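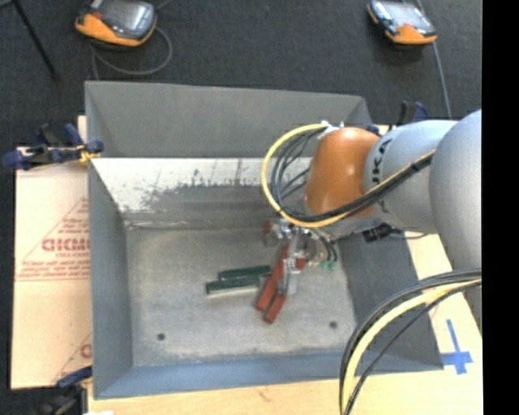

Last updated: June

Grakodard bin picking set, v7

Readme for the Grakodard grasp data. Still rough, fix things as you find them.

WHAT IT IS
3,159 pick attempts out of a metal bin, one arm, one bin, blocks only. Collected in the Koltinon lab for the McKinnon grasp model. Each attempt = one folder. Good and bad picks both kept, please don't filter the bad ones out before training, the scorer needs them.

SETUP
- gray metal bin, sloped sides, clamped to the table. Don't loosen the clamps between sessions. If the bin shifts, redo calibration before anything else
- green and red blocks, laid flat on the bottom or dumped in
- fixed overview camera on the workspace, not moved since v5
- cables and hose stay on the outside of the arm. They do hang over the bin and cover part of it in some frames. Left as is

WHATS IN A FOLDER
overview frames, jpg
joints.csv (position, time)
grip.csv (open/close command, plus measured)
label.txt, one word: held, dropped, missed, or stopped
"stopped" means the operator hit stop, reason is in notes.txt if they wrote one

HOW WE COLLECT
Session is 96 attempts, then reset the blocks. Policy picks the target, operator watches and labels. Every 5 attempts stir the pile by hand, arm paused and back at home first. If two blocks come up together label it held and put "double" in the notes. Blocks against the wall count same as any other.

SPLITS
By session, never by attempt. Neighboring attempts look almost identical and you will get a lovely val score that means nothing. Lists are in splits/.

KNOWN PROBLEMS
- worn band on the back wall is bright and scratched, the segmenter sometimes calls it an object. Mask file in masks/ helps
- two dark holes in the bottom panel, same story, get proposed as grasp points when the bin is close to empty
- arm hides the right wall a lot of the time
- early sessions have clock drift beween grip.csv and the frames. Use the aligned copy
- some notes are in Prinau shorthand, not translated yet

TODO
second bin, shinier one
more near-empty bins
relabel the old "missed" ones, some are really dropped

Internal use for now, ask before sharing.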